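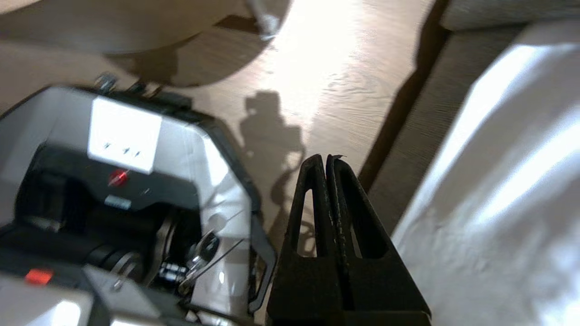
Rice questions, answered

I get more emails about plain boiled rice than about anything else on this site, so I've finally put the usual ones in one place. If yours isn't covered, leave a comment and I'll have a go.

Do I have to rinse it?

For basmati and other long grain, I do. Put it in a bowl, cover with cold water, swish it about with your fingers and tip the cloudy water away. I do that three or four times and stop when I can more or less see my hand through it. For risotto or rice pudding, leave it alone — you want all that starch.

How much water?

I go by volume for long grain: one mug of rice to one and a half mugs of water. For two hungry people I weigh out 150g, and for four it's 300g. My brother-in-law Garba Abubakar measures with the first joint of his finger and gets lovely rice every time (I've tried it and got soup, so I'm sticking with the mug).

Mine always catches on the bottom. What am I doing wrong?

Probably too much heat. Bring it to the boil, put the lid on, then turn it down as low as your hob will go. My old pan from the market in Grellcombe was so thin that it caught whatever I did, and a heavier one sorted it out. If it does catch, don't scrape! Spoon the top layer into a warm dish and soak the pan overnight.

How long does it take?

White basmati takes 10 minutes on the lowest heat, then another 10 off the heat with the lid still on. Please don't skip the second bit. Brown rice wants more water and about 25 minutes before it rests, sometimes longer if the bag has been in the cupboard a while.

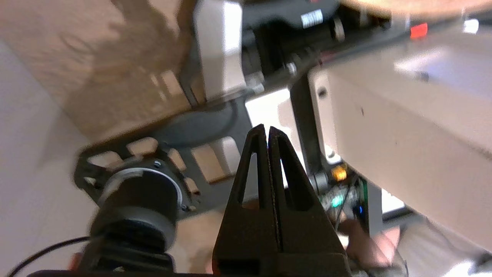

Motor and mounting bracket

Can I cook it in the oven?

Yes, and I often do when there's a crowd coming. Rice and boiling water in a deep dish, foil pressed tightly round the edges, 180°C for 25 minutes. Give it an extra five if the middle still has some bite.

Can I keep leftovers?

You can, but be quick about it. Spread the rice out on a tray so it cools fast, get it in the fridge within the hour and eat it the next day. Heat it until it's steaming all the way through, and only do that once. I freeze mine flat in bags, and it breaks up nicely straight into a frying pan.

What's the best rice for egg fried rice?

Yesterday's, cold from the fridge. Freshly cooked rice steams in the pan and goes claggy. Break up the lumps with your hands first, get the oil properly hot and don't crowd it.

Should I salt the water?

I put in half a teaspoon for a mug of rice. If it's going with something salty I leave it out and nobody at my table has complained yet.

Page last updated 22 June 2018. I'm hoping to add a bit on sticky rice in July, once I've had more practice with the steamer.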